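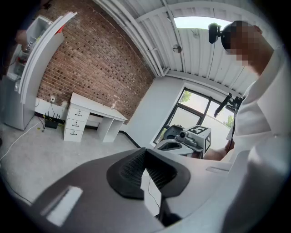

How to sit through a robot demonstration and come home with something useful

I have been to more robot open days than I care to admit, mostly as the person sent by a company that might buy something. Most were pleasant. Few told me what I needed to know. What follows is the routine I use now, written up after a visit to Vetisura, where the team shows how people teach arms to do handwork by doing it themselves with hand-held grippers. It should work for any demonstration of this type.

Before you go

1. Write down one task from your own shop. One. Ours was putting a soft bag into a carton and folding the flap over it. If you arrive with a general interest in automation you will leave with a general interest in automation, plus a pen.

2. Ask for the running order. If the host can't tell you when the arm runs and for how long, assume it will run briefly and that the slides will run long. At Vetisura the arm was promised for the end of the afternoon, after coffee. I asked to have it earlier and they moved it, without any fuss. Ask.

3. Bring an object. Something you handle every day, that the hosts have never seen. I bring a Clusell pouch, the 300 gram size, half full, so it sags. Keep it in your coat until step 8.

4. Read whatever they sent you, and underline every number that has no condition attached to it. The Vetisura handout said 2659 demonstrations had been recorded. Of what? By how many people? How many were thrown out afterward? I had three questions before I got off the bus.

During the recording part

5. Stand where you can see the hands. The person recording will have a gripper in hand, with a camera on it and usually a printed marker cube or some other way of tracking where it goes. Visitors like to look at the monitor. The monitor shows you what somebody decided to show you. The hands show you how slow the person is going, how often they stop, and whether they put things back in exactly the same spot before each take.

6. Time a few takes yourself. Use your phone. Include the reset, meaning everything from the end of one take to the start of the next. Loukia Kouris, who led our group, gave us 9 seconds for a take. Fair enough, and my own timing agreed. With the reset it was closer to half a minute, and the reset is labor you will be paying for. She didn't argue when I told her. She said the reset was the part they complained about too.

7. Ask to try it. Most places will let you. Three things to notice while you hold the gripper:

How your wrist feels after five minutes. Then imagine a shift.

Whether you can feel the object at all. I could tell when I had hold of something, and not much beyond that.

What the operator corrects you on. I was told to keep my other hand out of the camera's view and not to turn so fast. Write these corrections down word for word. They are the real limits of the method, and they won't be in the handout.

During the robot part

8. Let them run their own task first, as many times as they like. Be polite about it. Then take out your object and ask if the arm can try it. You aren't expecting it to work. You want to see what the host does. A good host says no, explains what would have to be recorded first, and maybe tries it anyway for fun. A bad host has a scheduling problem all of a sudden.

Manolis Sarantis took the pouch, squeezed it, and said it would need its own recordings and he wouldn't guess how many. I pushed. He still wouldn't guess. I was annoyed then and I trust him more for it now. We put the pouch down in front of the arm all the same. The arm went for it, pinched the top corner, lifted, and lost it.

9. Count the tries. All of them, including the ones where somebody says "let me just restart that." Keep two columns on your paper, one for runs that finished with no help and one for everything else. A nudged object goes in the second column. So does a run where an operator's hand was hovering near the stop button and then pressed it "to be safe."

10. Ask for the success rate under changed conditions. Their figure was 76 percent. I asked whether that was with the same table, the same light and the same objects as the recordings. Same table, same objects, they said, and the light varied with the weather. So I wrote "76, home field" in my notes. It may be a perfectly good number. It is a number about their table.

11. Move something. Ask first! A box shifted a hand's width to the left, or a different cup. If they agree, you learn more in that minute than in the rest of the visit. If they refuse, write down the refusal and the reason.

Before you leave

12. Ask what they tried that didn't work. Say it in a friendly way and then be quiet. I heard about a cloth-folding project called Moschos that they shelved in October after the folds kept drifting, and that conversation was worth the trip.

13. Get one price with everything in it. Arm, grippers, software, the hours of recording, the person who comes back when it breaks. I have yet to get this at an open day. I ask each time, and I did again, and was told it depends.

14. Type up your notes the same day. After a night's sleep you will remember the run that worked.

What I concluded about this one

The recording side is further along than I had thought. You can hand somebody the tool and have them producing takes before lunch. Whether those takes turn into an arm that can pack our bags is still open, and I saw no proof of it. I recommended we wait and go back with a carton and twenty pouches, and that we look at the Tamik feeder in the meantime, which is dumb, fast and comes with a price.

Updated 14 January 2020 to add step 11, after two readers wrote to ask whether it was rude to touch the table. It is, a little, if you don't ask.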